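# Jilterar opens second kitchenware range with mug rack and breakfast set

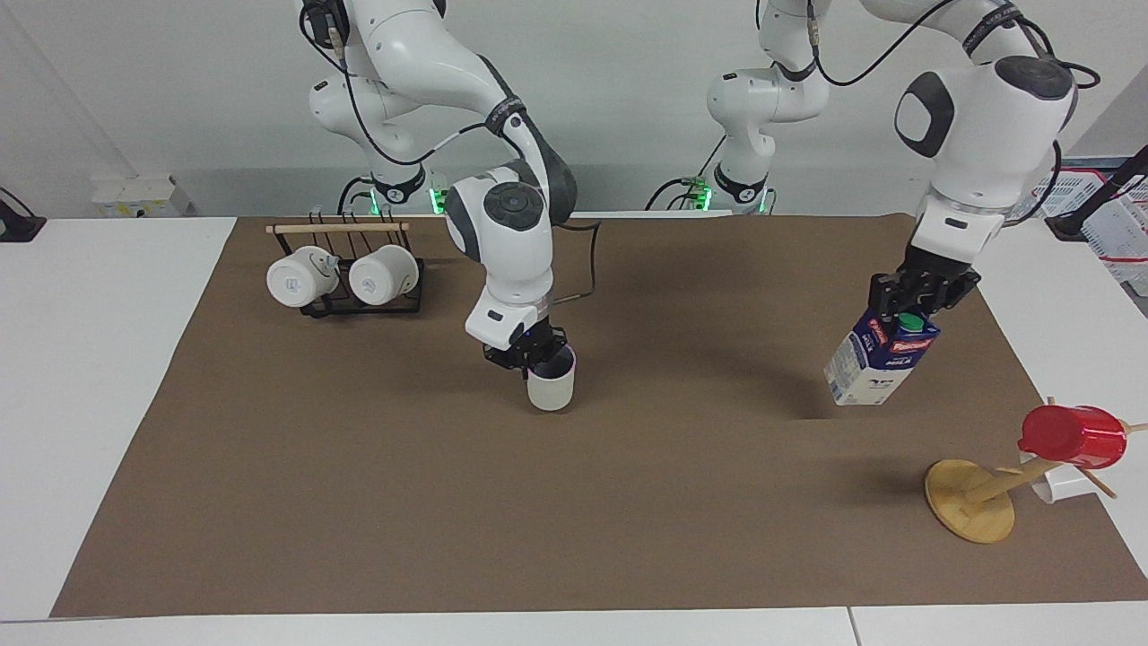 **When does the range go on sale?**
The first pieces reach stores on a Thursday in November, with the remainder to follow before Christmas.

Homewares company Jilterar has announced Noreck, a range of storage and serving pieces for small kitchens and shared flats. The range covers mug racks, cups, milk jugs, trays and bench paper, and will be sold through 320 independent homewares shops and the company's own website.

Noreck is the second range from Jilterar. The first, Trikus, was limited to pantry storage and will stay in production in its existing colours.

The Noreck mug rack has a black metal wire frame with a wooden dowel along the top. Mugs hang on their sides from the rack and can be taken down one at a time without unstacking a cupboard. It sits on the bench and needs no screws or wall fixings. A longer version, for households with more mugs than shelf, is planned for next year.

White was chosen as the only colour for the cups and mugs at launch. Design manager Mirsad Perić said the company had tested four colours with shop owners and found that most orders came back to white.

"People already own white mugs and they want the new ones to sit beside them," Mr Perić said. "We would sooner do one colour and keep it in stock than run out of three."

The milk jug holds 320 millilitres and was sized to be filled straight from a carton. The spout was redrawn twice after early samples dribbled when poured slowly. The final shape has a shorter lip and a wider handle.

Bench paper is new for the company. It is a heavy brown paper sold on an 11-metre roll, meant for covering a table or benchtop during breakfasts, baking and children's craft. It can be torn to length by hand and placed in kerbside recycling if it is free of grease and food.

The ceramics will be finished and packed at the Kılıçarslan works, which has supplied Jilterar since the Trikus launch. Cartons for the new range use moulded pulp in place of foam. Each mug is boxed singly so that shops can replace a breakage without ordering a full set.

Sales manager Rimantas Hunt said 374 advance orders had been received from retailers, most of them for the rack and mugs together.

"The rack is what they ask about first," Mr Hunt said. "The paper has been slower, though the cafes like it."

Display stands are available to shops on request. Retailers who stocked Trikus can order Noreck on their existing account. New accounts should allow 11 working days for set-up.

Product samples can be requested from the Jilterar trade desk, quoting reference 674.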